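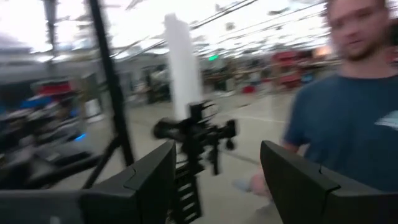 Michalík

Software engineer, robot perception and motion planning (full time)

Posted Oct 28, 2020

Brarkance is looking for one software engineer to join the manipulation group in Zededstead. You would work on the code between the wrist camera and the arm: what the robot sees, what it decides to do with this, and how it moves afterwards. I lead the group and I will be your direct colleague, so I write this advertisement myself and I try to say plainly what the work is.

What we make

Our software is called Rulano. It takes camera pictures and joint positions, estimates where the object is in relation to the gripper, plans a motion and sends it to the arm controller. Our customers use it for picking and placing parts which do not always arrive in the same position. Most of it is C++, with Python for the training of models, for the tests and for the small tools which everybody writes and then everybody needs.

The hard part at the moment is perception while the arm is moving. When the wrist turns quickly, the pictures become smeared, tall objects lose their sharp edges and the lamps in the ceiling turn into stripes. Our first version simply stopped the arm, waited, looked, and continued. This is safe but slow, and the customers notice. The present version looks during the motion, and it must decide for every picture how much it can be trusted. We have a working solution for the estimate itself. We do not have a good one for the planner, which still treats a doubtful position nearly the same as a certain one. This would be your first large task.

What you will do

In the first weeks you will read code and repair small things, so that you learn the system from inside. After this you will take over the interface between the pose estimator and the planner. In more detail:

Change the planner so that it uses the uncertainty of the estimate, and slows down only where it is necessary.
Improve the time matching between the camera and the joint encoders. Our picture processing runs in a cycle of 40 milliseconds, and an error of one cycle can already be seen at the fingertips.
Extend our replay tool, which plays recorded runs again without the robot. We keep 240 recorded runs as a regression set, and a change is merged only when all of them have been replayed.
Take part in tests on the real arm, usually 2 days per week.
Write documentation which a colleague can follow when you are on holiday.

You will also review the code of others and they will review yours. We are strict about this, but polite.

What we ask for

You should have good knowledge of modern C++ and be comfortable in Python. You should understand rigid body transformations well enough to find a wrong sign in somebody else's calibration. Some experience with a real robot is necessary, and it does not matter if it was at a company, at a university or in your own garage. A person who has only worked in simulation will find the first months difficult - we would prefer to say it now.

It helps if you know one or more of these: hand-eye calibration, state estimation, trajectory optimisation, ROS, real-time Linux, training of networks for pose estimation. We do not expect all of them, and nobody in the group has all of them.

A degree is welcome but it is not a condition. Please do not leave out work which is not finished or which failed, if you can explain what you learned from it.

The workplace

The tests are done in a large hall with a concrete floor, and there are usually people working close to the robot. For this reason every new person receives safety training before the first day at the arm, and the speed limits during development are set low. The hall is cooler than the office in winter, so bring a pullover. The desks are in the same building, one floor up, and they are quiet.

The working language is English. Most of us speak it as a second or third language, so you do not need to worry about your accent or your articles. Written English should be clear enough for a code review.

Working hours are flexible, with the exception of test days, when we start together at nine. From home you can work up to two days per week after the first three months. Customer visits happen a few times in a year and are normally short.

The contract

The position is permanent, with a trial period of three months. The salary depends on experience and we will tell you the range in the first phone call, before you spend more time on us. You receive a budget for books and courses, and the company pays for one conference visit per year when such visits are possible. We can help with moving to Zededstead, and with the papers if you come from abroad. The starting date can be discussed, but we would like you to be with us by June at the latest.

How to apply

Please use the form on the Brarkance jobs page and choose "Rulano, perception and planning". We need a CV and a text of not more than 200 words about one fault in a robot or in a program which took you a long time to find. Please describe how you searched for it. A link to code is useful if you have some that you may show - it does not need to be beautiful.

After the phone call there is a technical talk of one hour with two people from the group. We do not give puzzles. Instead we look together at a recorded run where the planner did something strange, and we discuss what could be the reason. The last step is a half day with us in Zededstead, or by video if travelling is not possible. Travel costs are paid by us.

Every application is answered, also when the answer is no. Questions about the work itself can be written in the comment field of the form, and they come directly to me.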